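Skakville Shared Workshop — Bench Tips

Two-arm sorting bench: setting up bins, cables and grip points
Notes by Leokadia Krajewska. Last revised November.

These tips cover the two-arm bench against the panelled wall. They assume both arms are already bolted down and levelled, and that you have read the sign-off sheet by the door. Mounting and wiring are on the Kokum page. The job is a plain one: small containers go from bin to bin, and some get passed between the arms on the way.

Choose bins by colour first

Use strong, flat colours for the working bins. Blue and red separate well on a white top, and the threshold for each can be set once and left alone. White and translucent bins are harder to pick out against the table, so keep them for items that are placed by fixed position.

Ribbed walls are stiffer than smooth ones and bow less if a finger catches the rim. Check the rim height before writing any path. We set the travel height 69 mm above the tallest item, then lower it by hand once the path has run clean at slow speed. 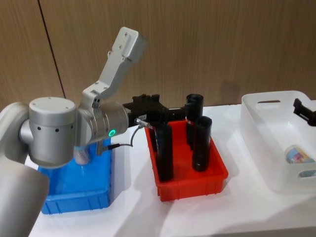
Cable loops need enough slack for a full turn of the wrist and no more. Turn the joint by hand to both ends of its travel with the power off and watch the connector. If it is pulled sideways at either end, lengthen the loop. If the loop can reach into a bin, shorten it or clip it back to the housing. A cable that hangs below the fingers will find the tallest thing on the bench sooner or later.

Spacing upright items

Tall cylinders should stand with a clear gap on the side the fingers come from. Where four have to share one bin, stand them in two pairs and leave the space between the pairs open. The open fingers are wider than they look from the operator's stool, so measure across the outside of the jaws.

Put a thin non-slip mat under any bin that creeps. Double-sided tape works but leaves residue, and we spent an evening with white spirit getting the last lot off. Mark each bin's corners on the table in soft pencil so that it can be put back after cleaning. 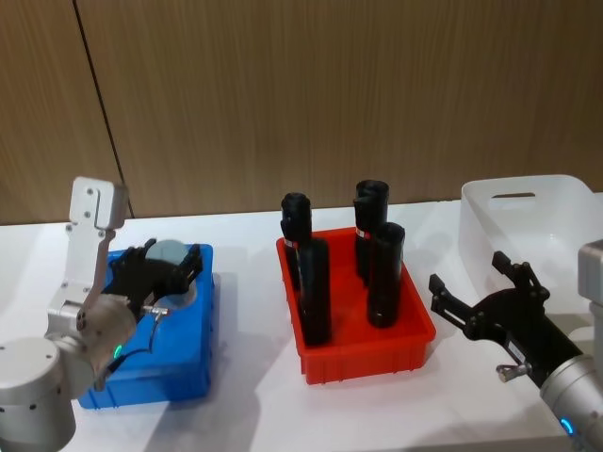 Left gripper over the blue bin, right gripper open beside the red tray.

Keep the idle arm parked where its fingers are in plain view of the operator. The parking pose is stored as position 2 on both controllers. Please do not overwrite it. If you need another, save it from 124 upwards, where the shared programs do not look.

Passing a jar between arms

Handovers account for most of the drops in the log. The order that works for us:

Bring the jar to the meeting point with the first arm and stop.
Close the second gripper on the side of the jar at low force.
Wait half a second, then raise the force on the second gripper.
Open the first gripper and back it off along the line it came in on.

Clear plastic jars flex. Set the force on a full jar, then try the same setting on an empty one before trusting it — the Szczepańska script has separate values for each. Lids should be pressed fully home beforehand.

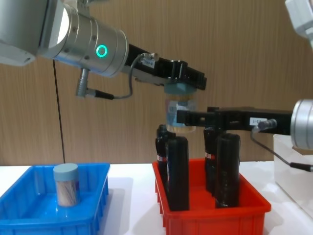
If the jar tilts when the second gripper closes, the two arms disagree about where the middle is. Re-run the shared zero with the Tirketlow block and check again. Do not correct it by adding an offset in the program, as the next person will zero the arms properly and then inherit your error.

Setting one item on top of another

Approach from directly overhead and make the last 10 mm at the slowest speed. Stop on contact force, hold, then release. Opening the fingers unevenly will push the upper item off, so clean the slides and check that both sides move together.
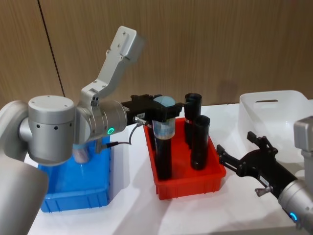

Wipe the finger pads with a damp cloth at the end of each session and let them dry before closing the jaws. Grease goes on the slides only. The log shows 176 cycles between pad changes on the present set; write the new figure beside it when you fit the next pair.

Spare pads are in the second drawer, left-hand cabinet.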